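### 4.2 Sorting and folding on the ward floor

Most of what we learned at Prestlow we learned beside a bed, and it seems fair to the people who took part to begin there.
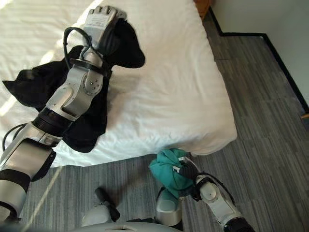

**Figure 2.** Garment handling at the bedside, seen from the robot's head. The left hand grips a black garment lying over the white sheet; the right holds a teal cloth in front of the bed.

Prestlow is a residential care home with a small laundry of its own, and the work we studied is the part of the laundry round that happens outside the laundry. Clean clothes come up on the trolley in the morning, get sorted on whatever flat surface is nearest, and are folded and put away while the attendant keeps up a conversation with whoever is in the room. In the old arrangement one attendant carried a corridor from start to finish. Under the trial, which began in July, the attendant and the robot shared it. The robot, set up by our partners at Kanomska, took the lifting, spreading and first fold, and the attendant did the checking, the name labels and the putting away.

We had expected, and said so rather confidently in our proposal, that the main change would be in physical strain. The attendants did speak of it, and several were glad to be spared the bending over low mattresses that they had long put up with as part of the job. But when Hadiza Akinola sat down with them over tea at the end of the shift, the talk went somewhere else almost every time. They wanted to talk about pace. A person folding alone speeds up and slows down as she pleases, lingers in a room where someone is lonely, and makes up the time in the next. A person folding alongside a machine finds herself waiting for it, and waiting, as one attendant put it, "is a different kind of tired."

Dark garments came up often in these conversations. Figure 2 shows the sort of item we mean: black cloth in loose folds, with the sheet beneath it catching patches of sunlight. Attendants told us that they find a sleeve or a collar in a heap like this by feel, hardly looking, and they were patient but a bit puzzled when the robot took a second or a third grasp at the same item. Over the 442 garments logged in the trial, repeat grasps were the most common reason an attendant gave for stepping in. We want to be careful with that finding, as stepping in was left entirely to the attendant's judgment, and some people are simply quicker to lend a hand than others.

The two-handed way of working raised a gentler question. The robot may hold one item while it deals with another, and early on the attendants disliked this, having been taught to finish a piece before picking up the next. By the second month most of them had grown used to it. Two of the six attendants asked for the held item to be set down first whenever a resident was present, on the grounds that people like to see where their clothes are. Eifion Ruddock passed the request to the Kanomska team, and it was adopted for the rest of the trial.

What the attendants did with the time they gained varied a good deal from corridor to corridor. On the Nosel corridor, where the rooms are large and the residents mostly up and about by nine, it went into mending, a task that had been slipping for years. On the Savchuk corridor it went into sitting with people, and the attendants there were firm that this should be written down as work and given a line on the rota. We agree with them, and we return to the matter of how such time is recorded in Section 5.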